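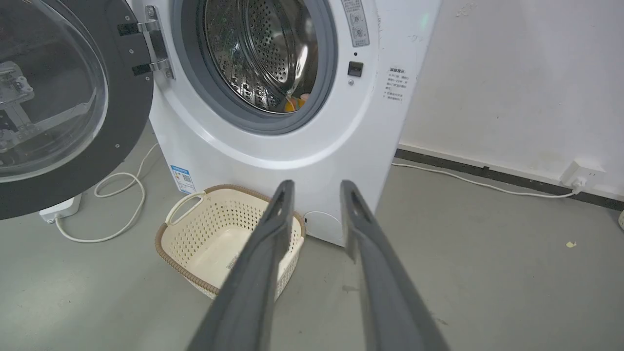

*Door open, one small orange thing in the drum.*

I get asked the same handful of questions about washing wool at home, so I've put my answers in one place. I knit, I sell a few jumpers under the name Rosales, and I've ruined more of my own things than I'd like to admit. If yours isn't covered, email me and I'll add it when I next have a quiet evening.

## Can I really put a hand-knit in the machine?

Sometimes! Look at the ball band first. If it says superwash, you're probably fine on a wool cycle with a low spin. If it doesn't, or you've lost the band (I always lose the band), wash your tension square before you wash the jumper. You did knit a square, didn't you? No, me neither, half the time. In that case it's the sink for you.

## How hot should the water be?

20 degrees for me, or just "cold" if your machine only has words on the dial. What wool really hates is a sudden change, so if you start with lukewarm water in the sink, rinse in lukewarm too.

## Do I need special wool wash?

You need something gentle without enzymes in it. Ordinary bio powder is made to eat protein stains and wool is protein, so keep the two apart. I use a no-rinse one for shawls and a cheap supermarket bottle for socks. Fabric softener I skip altogether - it leaves superwash yarn limp and a bit greasy to the touch.

## My cardigan has shrunk. Is it dead?

Depends. If you can still see the stitches, soak it for half an hour in cool water with a good squeeze of hair conditioner, press the water out in a towel and pull it gently back to size, a little at a time. Pin it and leave it alone until it's dry. Ntombi Pretorius from my Zokuvwood knitting group got a whole sleeve's length back doing this, though the cuffs stayed snug.

If the stitches have vanished and it feels like a table mat, it's felt now. Cut it up for slippers. It won't fray.

## How do I dry it without it growing?

Flat, on a towel, away from the radiator. Roll it up in a dry towel first and kneel on it, which gets a surprising amount of water out. Please don't hang a wet jumper by the shoulders. I had one that went up on the airer as a jumper and came down as a dress.

## What about moths?

Wash everything before you put it away for the summer, even if you only wore it twice. They like skin and sweat and spilled soup. Then seal it in a bag or a box with a proper lid. Lavender smells lovely and I use it, but I wouldn't rely on it. If you find holes, the freezer for two weeks works well for small things, wrapped up tight so they don't get damp.

## How often do you wash yours?

Jumpers maybe twice a winter, with airing in between (hung over a chair back by an open window is plenty). Socks after every wear, obviously. Hats when my forehead starts to itch.

## It smells like wet dog when it's wet. Normal?

Completely, and it goes once it's dry. If it doesn't, it probably dried too slowly, so give it another wash and put a fan near it.

## Do you take in repairs?

A few, from September until the spring. Small holes and worn elbows are fine, moth damage only if it's been washed and frozen first. I don't do zips. Send me a photo with something next to it for size and I'll tell you if I can help.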